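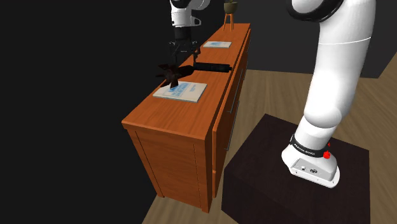 Who decides which habitat projects receive money from a dedicated conservation tax? In most of the programs we studied, a citizen council ranks the proposals and the legislature then votes on the ranked list, usually with small changes.

## 4. How the council hearings shape the final list

**Figure 1.** Simulated view of a white robot arm mounted on a dark brown pedestal, beside a long wooden sideboard.

### 4.1 Material

The analysis in this section uses the written proposals, the hearing minutes and the final appropriation tables of one regional fund, the Delley Conservation Fund. The fund is paid from a small share of the sales tax and supports three kinds of work: buying land, restoring wetlands and prairie, and improving access for hunters and anglers. Our material contains 206 proposals. Of these, 27 were submitted more than once with only small changes in the text, and we treat each such group as one case when we speak about applicants.

The minutes are of uneven quality. In the early years they record only who spoke and for how long. The later ones give the questions of the members and a short form of the answers. We therefore limit our reading of the questions to the later years, and use the early minutes only to check the order of the presentations.

### 4.2 Scores before and after the hearing

Each member gives every proposal a score before the hearing and may change it after. The fund's rules do not ask for a reason when a score is changed, and very few members wrote one. Most scores stayed the same. Where they moved, they moved more often downward, and this was most visible for land purchases next to land that is already public. Members asked again and again who would pay for weeds, fences and roads after the purchase. Applicants who came with a signed agreement on maintenance lost less than those who promised to arrange it later.

The Plellia Marsh proposal shows this well. It asked for the purchase of a drained basin of 4,000 acres and the closing of the old ditches. The first scores were high. At the hearing, two neighboring landowners spoke about flooding on their hay fields, and the applicant could not yet show a water level study. The proposal fell to the lower half of the list and received only a planning grant. It returned in the next round with the study attached, and was then funded in full.

The opposite case is the Ostrowski Prairie restoration. Its written proposal was short and, in our opinion, rather weak on the choice of seed. The presenter, however, answered each question about burning and grazing in detail, and several members raised their scores. Safta Bogdan, who chaired the hearing, noted in the minutes that the answers "should have been in the proposal".

### 4.3 Small applicants

Local clubs with no paid staff submitted fewer proposals than we expected, and they asked for smaller sums. Their rate of success was not lower than that of the large organizations, but they withdrew more often between the first deadline, in May, and the hearing. From the letters of withdrawal we know that the travel and the match requirement were the usual problems. The Uvico Anglers Club withdrew twice over the match for the same boat landing – a sum the fund itself later called modest.

We do not think that these withdrawals can be read as a lack of interest. The rules were revised in September 2021 and now accept hours of unpaid work as part of the match. Our data end too soon after this change to say if it helped, and we come back to the question in Section 6, where the legislative changes to the list are also discussed.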